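What is steam?

Water can be a solid, a liquid or a gas. Ice is the solid. The water in your glass is the liquid. When water turns into a gas, we call it water vapour, or steam if it is very hot.

Everything is made of tiny bits called particles. In ice they stay in place and jiggle. In liquid water they slide past each other. Heat makes them move faster. At 100 degrees Celsius water boils, and the particles break away and fly off as gas.

The white cloud over a kettle

Real steam is invisible. Look at the spout of a boiling kettle from a safe distance and you may see a small clear gap before the cloud starts. The gas is in that gap. The white cloud is made of tiny drops of liquid water, formed when the steam meets cooler air.

Cooking with steam

Steam carries a lot of heat. When it touches cooler food it turns back into water and gives that heat to the food. A steamer basket has holes in its floor so the steam can rise through, and a lid keeps it in.

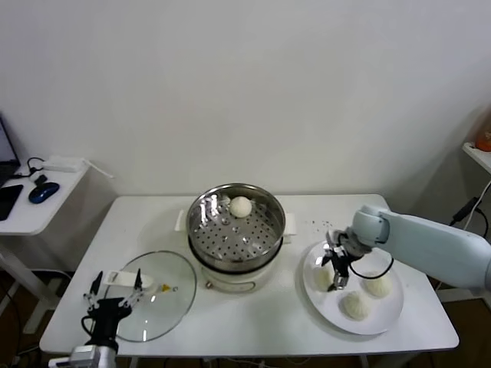 Try it: make a small cloud

Ask an adult to help with the warm water.

1. Pour 5 centimetres of warm tap water into a clear jar.
2. Put a metal lid upside down on top and fill it with ice cubes.
3. Wait 19 minutes, then look under the lid.

You should find drops of water there. Water vapour in the jar cooled and changed back into liquid -- this is called condensation.

Be careful

Steam can burn you badly, even when you can't see it. Keep your hands and face away from kettles and pots.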